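Does the Bullpen Really Blow It? A Season of Stevholm Late Innings
Project report, Intro to Sports Statistics
Marcelle Rolland

I picked this topic because I've been going to Stevholm games since I was little, and every summer I hear the same complaint from my uncle: we're fine until the seventh, then the bullpen gives it away. I wanted to know if he had a point or if he just remembers the bad nights. (He remembers all of them. He can still tell you who was pitching.)

So I got the scorebooks. Our league isn't big enough to have its play-by-play online, but the club let me borrow the paper ones, and I typed up every half inning from the seventh on. That came to 989 plate appearances against our relievers, which sounds like a lot until you start splitting it up. I'll get to that.

Typing took most of May. Whoever kept score in Jarnby has handwriting I would not wish on anyone, and there are a few plate appearances there I had to mark as "out, unknown type." I did the bulk of it at home, in the evenings, with the radio on.

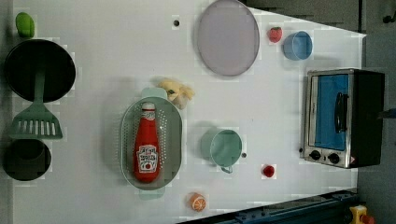

Toy pan, slotted spatula and a green pepper on a white tabletop.

For each plate appearance I wrote down the inning, the score, runners on base, the pitcher and the result. My first plan was to use ERA, and my instructor talked me out of it pretty fast. A reliever who comes in with the bases loaded and gives up a double can walk off with his ERA untouched, because those runs belong to the guy before him. I switched to inherited runners scored, plus on-base percentage allowed, and I'm glad I did!

Then I split everything into close games (two runs or fewer either way) and the rest. Our relievers came into the game with 80 runners already on base in close games, and 40 of them scored. That's half, and half felt awful to me when I first worked it out. My uncle was thrilled.

But then I looked at who was bringing those runners in, and a big chunk came in the road series at Vanhove, where we used the same two pitchers three nights in a row. Take that series out and the bullpen looks pretty ordinary. I don't think you get to just take a series out, though, so I've left it in the main table and put the other version in the appendix.

The on-base numbers were flatter than I expected. In close games we had nearly 200 plate appearances in the ninth, and hitters reached base about as often as they did in the seventh. If there's a ninth inning curse I couldn't find it.

Things I would change: I'd start with starters too, so there's something to compare against. I'd also track rest days from the beginning. I only added that column near the end and it's got holes in it. And I'd like the Jarnby scorebooks read by a second person, since my guesses on the messy pages might be leaning one way without my noticing.

The spreadsheet is on the class drive under my last name. The second tab is the clean one.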